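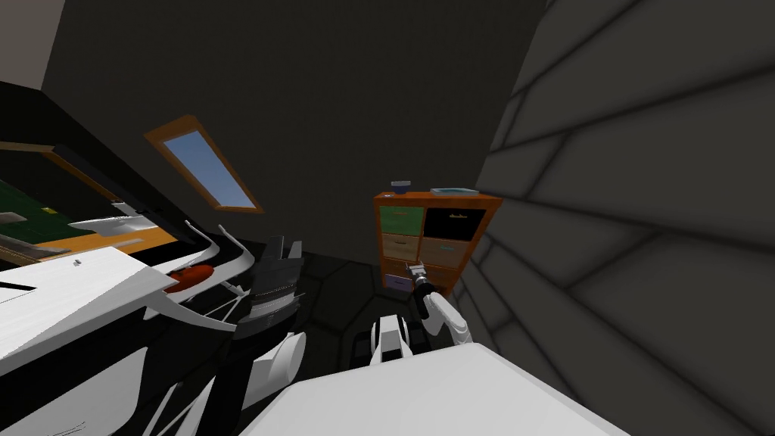 Emdale is looking for people who would like to spend a January afternoon helping us find out how well a robot trained only in simulation understands the way the rest of us talk about our things. The study is called Drernis, and for a good while now we have been building rendered rooms for it, furnishing them, and asking a two-armed robot to reach for what it's told to reach for. You might call the lavender bin at the bottom of the cubby shelf "the purple one," or "the one under the beige," or something we would never think of (we hope so!), and all of those ought to get the gripper to the same place. So far the instructions have been written by the same few of us in the lab, and I'm afraid we have all started to sound alike.

## What you'd be doing

You would sit at a desk with a pair of headphones and watch short clips from our simulated rooms, mostly from the robot's own point of view, which tilts a good deal and takes a little getting used to. After each clip you tell us, out loud and in your own words, what you would say to the robot to get it to do the same thing. Then you rate a few instructions that other people gave. Each session covers 63 clips, with as many breaks as you like, and there is tea.
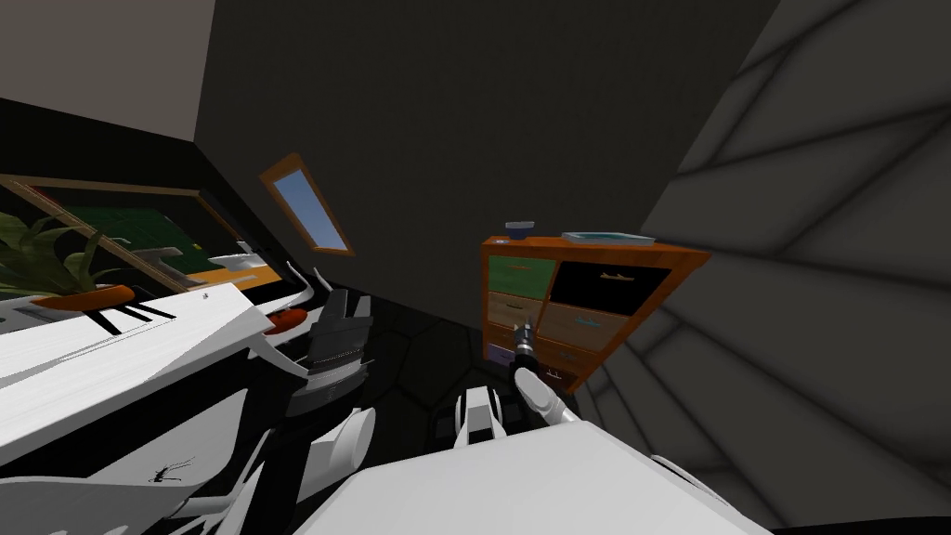

*From the Drernis clips: an orange-banded tool held in the gripper, with the cabinet beyond.*

## Who can take part

Anyone over 18 who is comfortable speaking English for an afternoon. You don't need to know a thing about robots or computers, and we'd be especially glad to hear from people who don't. If slanted or moving views on a screen make you queasy, please mention it when you write and we'll talk it over first.

We have room for 28 people in this round. Everything takes place at our Vurnance building, on the ground floor, and you'll be paid in full even if you decide to stop early. Recordings are kept under a number, never your name.

## How to sign up

Write to Iolo Trevor at the Emdale front desk by January 17, 2018, and tell him which afternoons suit you and whether you'd like a morning instead.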